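The Minutes of the Umstead Hand Society

The Umstead Hand Society met on Sunday at two o'clock, as its rules required. Members were reminded that the annual trial against Bandholm College would be held in August, and that the Society had not won it in 17 years.

The secretary read the conditions. Each hand was to take up a scrambled cube from a bare surface, hold it for 50 seconds and set it down again. A cube that fell was to be entered in the book as fallen, whatever the members might feel. The Medrano Cup would go to the college with the fewer falls. The programme for the hand, which the Society had named Ginham, was then started, and talking ceased.

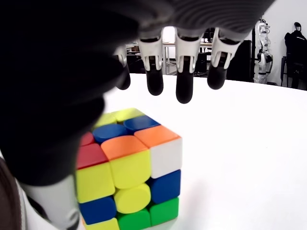
Ginham above the cube, from the Society's album.

It was recorded that the third finger stopped short of the cube and waited there. The junior member at the keyboard stated that no pause had been written. The president directed her to look again. She looked again, and repeated her statement.

A motion to switch off the power was proposed and seconded. Before it could be put to the vote, the fingers closed, and the cube left the table without a sound.

The secretary kept the time. At 50 seconds the junior member sent the order to release. The hand held on — gently, the minutes say — and the motion was withdrawn. The meeting was extended by two hours, and tea was brought in.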